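Notas para la charla. Versión larga, la corta va en tarjetas.
Título provisional: «Mitomel y el desguace de ordenadores: qué compramos cuando compramos una demo»
9 de marzo de 2026

Arranque (sin diapositiva)

Buenas tardes. Me pidieron que hablara de Mitomel y avisé de que no iba a salir un anuncio. Kpodo, que es quien lo vende, me ha dejado la ficha comercial, el contrato de servicio y acceso a una celda. Jastine paga mi tiempo y está pensando si lo contrata. Dicho queda, para que cada cual descuente lo que quiera.

Qué ofrecen: un brazo, una mesa, un juego de útiles impresos en 3D y una cuota mensual que incluye «aprendizaje continuo de tareas». La tarea estrella es intervenir equipos de sobremesa abiertos: memoria, discos, cables. Pausa aquí. Preguntar quién ha sacado alguna vez un módulo de memoria de una placa vieja. Casi todos levantarán la mano, y de eso se trata: sabemos lo que cuesta.

Primera parte: la torre ya está abierta

La ficha habla de «procesado integral del equipo». Mi primera objeción es de alcance. Mirad el punto de partida: la torre tumbada, el panel lateral fuera, el procesador sin disipador. Todo eso es trabajo, y en un taller de reciclaje es buena parte del trabajo. Tornillos pasados, pestañas rotas, polvo, un panel que alguien cerró a golpes. Si el precio por equipo empieza a contar con la caja abierta, quiero que el contrato lo diga, y no lo dice.

No leer la ficha entera. Solo la frase de «integral».

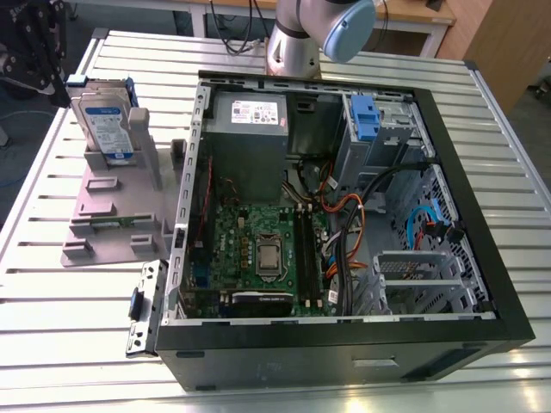 Iddrisu Tsikata me contestó, cuando le pasé el borrador, que estaba siendo injusto: que abrir cajas lo hace cualquiera con un destornillador eléctrico y que lo que desgasta a su gente es lo de dentro, los conectores duros y las manos metidas entre chapas. Que si una máquina le quita eso, él abre las cajas encantado.

Se lo acepto a medias. Es un buen argumento para comprar una máquina que haga lo de dentro. Para pagar la cuota de una que dice hacerlo todo me sirve menos.

Segunda parte: los números de Kpodo

La ficha da 101 ciclos seguidos sin intervención humana. Pregunté qué es un ciclo. Respuesta por correo: «una operación completa sobre un componente». Bien, ¿qué componente? ¿El mismo módulo, en la misma placa, 101 veces? Sigo esperando. Un módulo que se ha sacado y metido tantas veces entra bastante más suave que uno que lleva años en su ranura.

Luego están los 47 segundos por operación. Aquí conviene ir despacio, que la sala suele perderse. Ese tiempo corre desde que la pieza está ya colocada en el útil. No cuenta traer la torre, orientarla ni retirarla. Pedí el tiempo de puerta a puerta y me mandaron otra vez la ficha.

La cuota: 2000 euros al mes por celda. Flidlow, el paquete de supervisión remota, va aparte. Sin Flidlow no hay registro de fallos exportable. O sea, que para comprobar si el servicio cumple hay que contratar otro servicio. (Esperar a las risas, si las hay. Si no, seguir.)

Tercera parte: el útil manda

Esto es lo que más me preocupa y lo que menos sale en el folleto. La placa gris que acompaña a la torre, con sus postes y soportes, le da a cada pieza un sitio conocido. Como ingeniería me parece sensata. Como promesa de flexibilidad, ya veremos. ¿Quién diseña el útil cuando cambia el modelo? ¿Quién lo imprime? ¿Cuánto tarda?
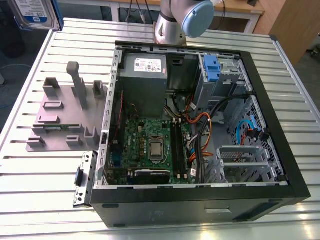
Según el contrato, los útiles nuevos son «a petición» y se presupuestan. Jastine recibe lotes mezclados, con torres anchas, estrechas, de marcas que ya no existen. En agosto, con la campaña de los colegios, es todavía peor. Bernice Addo calculó para nosotros cuántos útiles harían falta en un mes corriente y lo dejó en una nota al margen: «demasiados, preguntar precio». Precio preguntado. Sin respuesta.

Qué le pediría yo a Kpodo antes de firmar

Una prueba con nuestras torres, sin seleccionar y con la caja cerrada.
El registro de fallos incluido en la cuota base.
2 útiles nuevos hechos durante la prueba, con el plazo medido por nosotros.
La definición de «ciclo» por escrito, en el contrato.

Si aceptan los cuatro puntos, cambio de tono y vuelvo a dar la charla. Si ponen pegas al primero, yo esperaría.

Turno de preguntas. Si sale el tema del empleo, pasarle la palabra a Iddrisu, que lleva datos de bajas del taller. Dejar puesta la lista de peticiones mientras tanto.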